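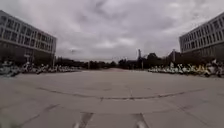
Photos by the author

I'd been meaning to get to the Landeg open day ever since I missed it in January, so when they put on a winter one I booked the first morning slot and dragged my big coat out of the cupboard. Landeg is the paper conservation school, for those of you who don't follow this blog for the bookbinding bits (hello to both camps!). They open the workshops twice a year and let the public poke about.

The tour cost 17 dollars and came with a cup of tea, which I thought was pretty fair. Our group went up to the wash room first, where old maps get bathed in shallow trays. I've done this at home with a baking dish and a lot of swearing, so seeing it done properly was a treat. You float the sheet in on a support, leave it be, and lift it by the support, never by the paper. I have been lifting by the paper. Oh dear.

Room 403 was my favourite by a mile. It's the repair room, all long benches and soft brushes, and we each got to mend a torn page with tissue and wheat starch paste. They swear by a Japanese-style tissue called Hunemo, which comes in 8 weights, and I had a go with three of them. The lightest one stuck to my thumb and stayed there through the whole talk on mould. The middle weight behaved beautifully and I'm quite proud of my mend, even if it's a bit lumpy at one end.
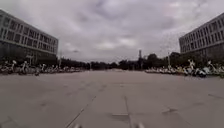
Leather was the afternoon session, and I'll admit I'd been less keen on it. Paring is the job of thinning the edges so they fold neatly over the boards, and I've wrecked enough goatskin to be wary. Our demonstrator used a Gillix knife and took off shavings you could nearly read through. If you're planning to go along for it, ride in if you can, as there are long rows of scooters and bikes parked down both sides of the plaza between the buildings, so you'll be in good company. Anyway, I bought the knife. It wasn't cheap and I regret nothing.

The shop by the exit also had Mendari linen thread in the undyed colour I can never find, plus offcuts of marbled paper in a bargain tub. I was very restrained in the tub. Less so with the thread.

My only grumble is that the box-making demo clashed with leather, so I only caught the tail end of it. I've put my name down for the next one and will do boxes first.

Recent posts
Wheat starch paste, three ways
My baking dish map wash (don't do this)
Sewing frames: buy or build?
What's in my tool roll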